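Room 3: Front Parlor

The front parlor is the third room in the furniture survey of the Sowa house. The survey lists upholstered seating, floor coverings and textiles by room, with one entry per gallery page. Condition notes are kept short. Full measurements are in the printed inventory, which can be read on request in the reading room.

The seating in this room was entered in August under item 206. Celina Tomaszewski wrote the entry and checked it against the earlier household list, where the same piece appears as "long sofa, flowered." The present inventory uses the term chaise lounge. Cross-references to the old list are given in brackets in the printed version.

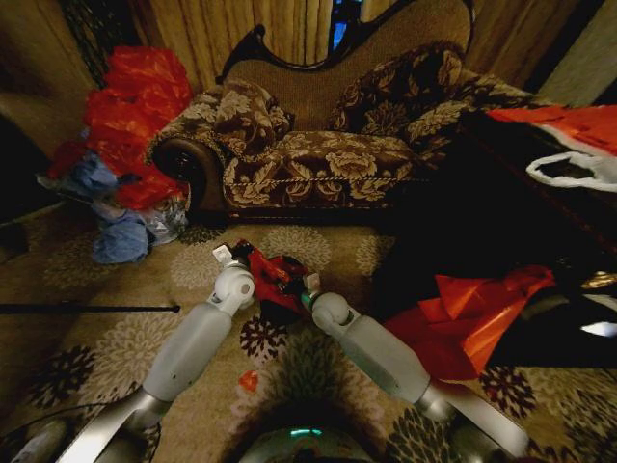 Item 206. Chaise lounge in the Victorian style, dark brown fabric with large cream and gold flowers. Camelback with carved dark wood along the top edge.

The two throw pillows are in the same pattern as the upholstery and share its number, with the suffixes a and b. They are recorded one to each side of the back. The rolled arm at the left end has a round dark wood medallion on its face, entered under carving with the top rail. The front edge of the seat cushion is finished with twisted cream cord - this is listed as trim and has no number of its own.

The carpet is a separate entry. Ground in beige and tan, large rounded floral medallions in darker brown, maroon and muted rose. It stays in place in this room. Small scraps and other stray items on the floor are picked up by hand before vacuuming, and the vacuum is set to low suction with the brush bar off. Felt pads go under all furniture feet and are replaced every 2 years.

Light in the parlor is kept low for the sake of the fabric. The blinds are opened for 20 minutes at a time during inspection and closed again afterward.

Corrections to this page should quote the item number and go to the Plodier survey desk. The next page covers Room 4, dining chairs and sideboard.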